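Chapter 4
Reading a Tabletop

By Rosalinda Umali

What this chapter covers
The parts of a tabletop that matter to the person looking after it
Telling solid wood from veneer without ruining either
Grain, figure, and streak
Light, and how it fools you
Terms to learn: face grain, end grain, figure, veneer, substrate, raking light, sheen

The Gebremichael table came into the Floleck workshop under a wool blanket, with a note taped to one leg. The note said "solid maple, needs a light sanding." It was wrong on the first point, and the second would have followed from the first. The top was a thin maple veneer laid over a cheaper core, and it had already been given a light sanding by an earlier owner, who must have been a hopeful sort of person. Near one corner you could see the core showing through as a dull brown patch the size of a saucer. A second light sanding would have made it the size of a dinner plate.

I bring this up because Chapter 3 ended with a cabinet full of finishes, and students at Istham have a way of reading Chapter 3 and going straight home to open a can. Please leave the can shut. You have a table to look at first, and looking takes longer than most people are willing to give it. The usual inspection of a tabletop goes like this: it is brown, or it is less brown, and there is a ring on it where somebody put a mug.

A tabletop has a good deal more to say than that. It will tell you how the log was cut and which way the boards are likely to move when the heating comes on in January. With a little patience it will also tell you whether the wood goes all the way down. What it won't do is tell you all this from across the room under a ceiling light, so pull up a chair.

4.1 The lines and where they come from

A tree adds a layer of wood each growing season. Cut the trunk across and the layers show up as rings, which everyone knows from school. Cut it lengthwise and the same layers show up as lines. This is grain in the everyday sense of the word, and the everyday sense will do for most of this book.

Whether the lines come out straight or wavy depends on how the saw met the log. A board cut so that the rings stand up steeply through its thickness tends to have straight, close lines on its face. A board cut so that the rings lie nearly flat has wide, wandering ones that bend into arches and ripples. The second kind is what most people mean when they say a table has "a nice grain," and it is also the kind more inclined to cup. Nice things often are.

Color runs along with the lines. In pale woods the difference between one band and the next can be slight, and beginners tend to write "plain" in their notes and move on. Look again before you write it. Pale wood is quiet, and it has to be read at close range.

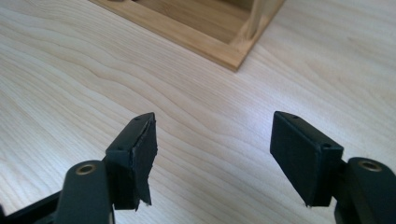

Figure 4.1 Grain on a light-colored wooden tabletop. Darker tan streaks alternate with almost white bands, and the pattern fades in the glare.

With Figure 4.1 in front of you, try to follow a single line of grain across the table. It curves and ripples as it goes. Sooner or later you will reach the brighter part of the surface and lose your place, and this is a useful annoyance. The grain is faintest where the glare is strongest. A student working from that part alone might call the whole top plain. Had the same student started with the streaks, the notes would have come out quite different.

As for the species, maple is a likely guess, and a guess is what it should be called in your notes. Several light woods can pass for one another under a clear finish. The question of solid or veneer can't be settled from the face at all, which brings us to the edges.

4.2 Solid or veneer

The face of a veneered top is real wood. I put that in a sentence by itself because veneer has had a bad press, mostly from people selling something thicker. Good veneer work is old, skilled, and often prettier than the solid version. It is simply thin, and what's thin can't be sanded with enthusiasm.

Start at the end of the table. On a solid board, the lines you followed on the face should turn the corner and carry on into the end grain as part of a ring pattern. If they stop dead at the corner and something unrelated begins, you have found either a veneer or an applied edge. Then get down on the floor and look at the underside. Makers have always saved their worst boards for the underside, so a change in quality proves little, but a change in species is worth writing down.

The Drallgate bench, which turns up again in Chapter 7, failed both of these tests and was still solid oak. Somebody had glued a walnut strip along each end and painted the bottom green. You will meet furniture like this. Take notes and stay calm.

4.3 Moving the light

Bright light from above flattens a surface. It bounces off the finish and into your eye, and whatever was in the wood gets washed out on the way. To see grain, walk around the table until the shine slides off the part you want. To see dents and old scratches, turn off the overhead light and hold a lamp low at one side, so that the beam skims across the top. This is raking light, and it is merciless. I don't recommend trying it on a table you are fond of, or on one you have just finished and are hoping to be paid for.

Give yourself 20 minutes for the first reading and keep the lamp moving. Draw the top on paper as you go, with the direction of the grain marked in pencil. The drawing can be terrible. Mine from the Gebremichael job looks like a map of a flooded county, and I still used it to decide where the sandpaper was never to go.

The practice sheet for this section is on page 43. Before you turn to it, clear off the table you eat at and find its end grain, if it has any.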